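What we got up to in June: teaching two arms to make coffee

If you read the spring newsletter you'll remember me going on (and on) about the two-arm table and how we wanted to get it doing one whole kitchen job from start to finish. Well, we picked coffee! Capsule coffee, to be fair, so no frothing and no latte art, but there's a surprising amount going on in it once you try to write it down for a robot.

The question behind all this is one Jade Garside has been bugging me about since she joined the project, and it's a good one. When you teach a robot by showing it, you record a person steering the arms through the job lots of times and then train on the recordings. Everybody does it and it works pretty well. But how much of a recording is worth having? If the job is one long chain, the robot sees the easy parts just as often as the hard ones, and it doesn't need to watch me reach toward a glass another hundred times. It needs help with the fiddly bits.

So Jade's method, which we're calling Pedinel (there was a vote, I lost), chops things up. We start with 400 full run-throughs, train on those, and let the robot have a go. Then we look at where it gets stuck, and collect 200 short clips that begin right at those spots. You put the arms and the objects into the awkward position by hand, hit record, and steer out of it. Each one is over in a few seconds, and I can do them with a podcast on.

We compared that with just recording more full run-throughs, using the same amount of operator time for both. I was really expecting a draw. Across 724 test runs split evenly between the two, Pedinel came out ahead at both room light settings, and most of the gain was in two places: getting hold of the glass, and handing things from one arm to the other. Setting a glass down on the tray didn't change much either way. It was already decent.

The glass was the big headache all the way through. Clear things are miserable for cameras, and ours has the wood grain showing right through it, so the depth readings are garbage and the model has to lean on the color picture. Early on the fingers would close a little too high, over and over, in exactly the same wrong place. It took 47 of the short clips, all of them started with a gripper hovering next to the rim, before I saw it begin to correct itself on the way in. I may have cheered. 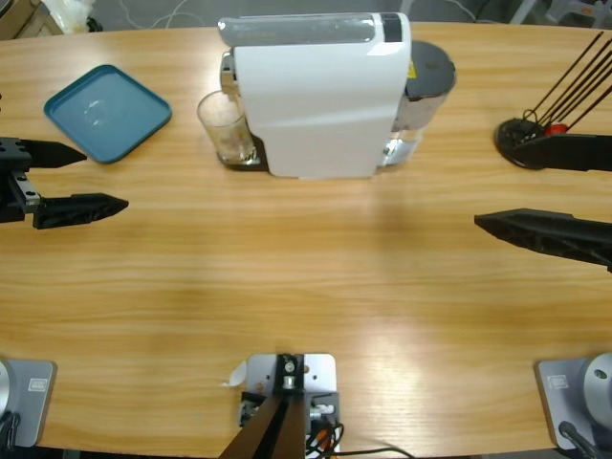 The other thing I want to mention is the start positions. In the first round I was lining everything up nice and square, because I'm tidy like that, and the model got very attached to it. Turn the teal tray a little and it fell apart. Now we shuffle things between recordings, tray at an angle, machine sideways, whatever, and Jade has a little script that tells you where to put what so I can't sneak my habits back in.

What it still can't do: anything where both arms have to hold the same object for more than a moment. They end up tugging against each other and the safety stop kicks in. Jade thinks the short clips will help there too. I think we need better force readings first, and we have a lunch riding on it.

The write-up is with the Fothergill group for comments, and once they've had their say we'll put the recordings on the Listeck page along with the shuffling script. If you want to try the method on your own arms before then, send me a note and I'll pass along what we have. It's messy but it runs. Next up is the same test on a different table over at Gallora, with darker wood and a window behind it, so wish us luck with the glass.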